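Subject: Re: Ceiling and pipe in the Endmont office
From: Áine Dunne
To: Clutley tenants list
Date: March 26, 2019
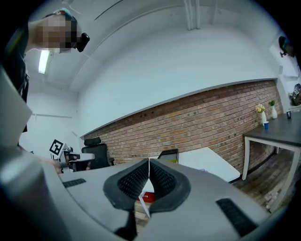

Endmont office, ceiling light and white pipe, with the brick wall beyond.

Emiko Kobori wrote:
> Before the painters come I need to know what each office has
> overhead. Does yours still have the pipe coming down from the
> ceiling, and is the brick painted over or boxed in anywhere?
> Also, please get anything you want kept off the floor by
> Friday. Last time we lost 2 days moving other people's boxes.

Emiko,

The pipe is still there. It's white, same as the ceiling, and I would like it left that color. The ceiling and the soffit are white too — the soffit is the long band above the brick. My vote is to paint both and leave the brick alone.

The light in the picture is one of the rectangular fluorescents. It was on this morning and I have no complaint about it. If Kandpal is quoting for new fittings, please leave our office out until we see the price. Their November quote was over 4,000 for the floor and I never got a breakdown.

On the boxes, the red one on the floor is going to room 139 with the rest of our files. I'll take it up on Thursday. The furniture with the thin white legs can be pushed to the middle and covered. We don't need it moved out.

Does Lalden still have the key to 139? I tried the front desk and they only had the old one.

Áine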